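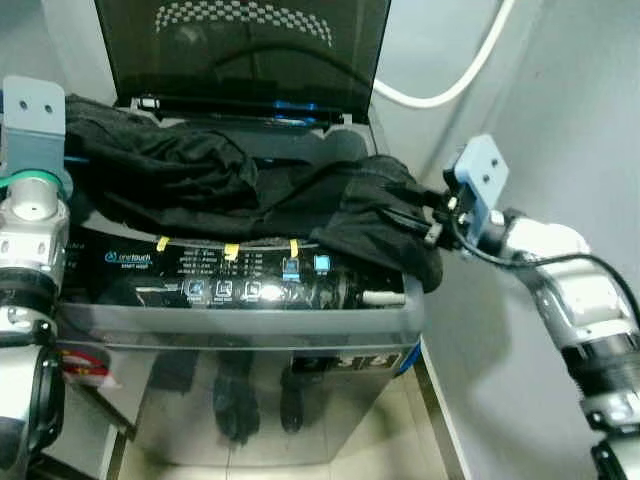 The top loader, lid up, with the black wash waiting

Aug 19, 2020

I've been putting off writing about laundry for months, mostly because I wasn't sure anyone would read it, but three of you asked after I moaned about my grey-ish black jeans. So, black clothes day!

I save mine up and do them all in one go, inside out, zips done up, on the coolest setting I can get away with. Never 40 for black, whatever the label says. I did a whole load at 40 last November and my favourite top came out the colour of a wet pavement (I still wear it, but only for painting).

The other thing I've got fussy about is how it all goes in. I used to drop everything in as one big knot and then wonder why the sleeves came out wrapped round each other like rope. Now each thing gets laid over the top of the machine first, given a bit of a shake out and a check for tissues, then in it goes. Yes, it takes longer. I put the radio on.

My friend Ayodele swears by half the powder it says on the box and an extra rinse, and I have to say my leggings have stopped getting those chalky streaks. Colin reckons vinegar does the same job, but I can't be doing with the smell.

Towels next week, if I can face them. Mine have gone like cardboard, so tips very welcome in the comments!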